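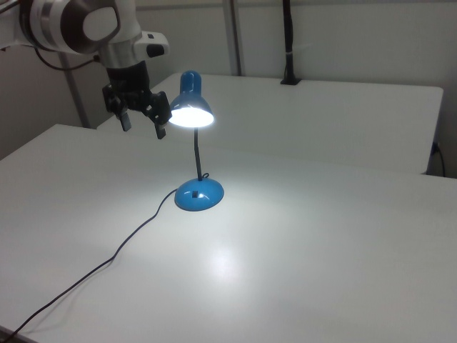 ## 3. Household lighting and evening electricity use

### 3.1 Survey area

The survey covered two districts of Drenville, Testow and the older streets north of the rail line. Most homes in Testow are small apartments built for mill workers, with one ceiling outlet per room and few wall sockets. The northern streets have larger houses, many of them since split into rental units. Both districts buy power at the same rate, so price differences do not enter into the comparison.

Forms went to 3000 addresses in November. A form was counted as complete if the household listed every lamp in use and filled in the evening diary for 15 days. We kept the first 1000 complete forms and set the rest aside for the check described in Section 5.

### 3.2 Types of lamp

Respondents sorted their lamps into ceiling, floor, wall and desk lamps. The last group caused the most trouble. Several households put bedside lamps under desk lamps, and others left them out because they did not own a desk. We recoded these by hand, using the room named on the form. A lamp with a shade that directs light down onto a work surface was treated as a desk lamp wherever it stood (Figure 2). Clip-on lamps were placed in the same group. Battery lanterns and candles were left out, though a few respondents wrote them in the margin.

Bulb type was taken from the respondent's own answer. Where the answer was blank or could not be read, the lamp was kept in the count of fixtures but dropped from the estimates of energy use. This affects the northern streets more than Testow, as tenants there often did not know what the landlord had installed.
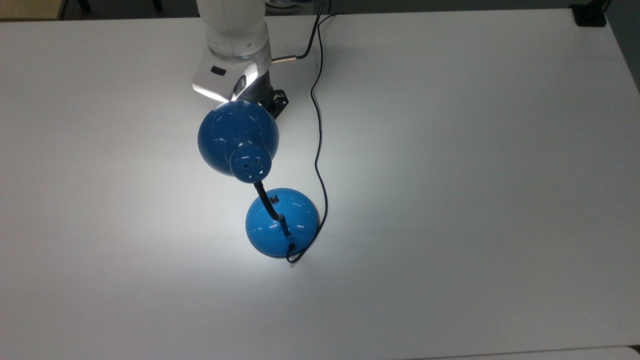

**Figure 2.** Blue desk lamp with a domed shade, seen from above.

### 3.3 Evening diaries

The diary asked which lamps were on at the start of each hour between dinner and bedtime. It did not ask why. Earlier work with the Ketix diary form, which has a column for the activity in each room, had a much lower return rate, and we judged the shorter form to be worth the loss of detail.

Households with school-age children used desk lamps earlier in the evening and turned them off sooner. In homes without children, desk lamps were more often left on together with the ceiling light - a pattern also found in the Khondokar housing study, where it was put down to poor ceiling fixtures. Our forms cannot confirm that reading. They do show that the pattern was stronger in Testow, where rooms have a single outlet overhead.

Entries for the last hour before bed are less reliable than the others. Many were filled in the next morning, and some respondents said so on the form.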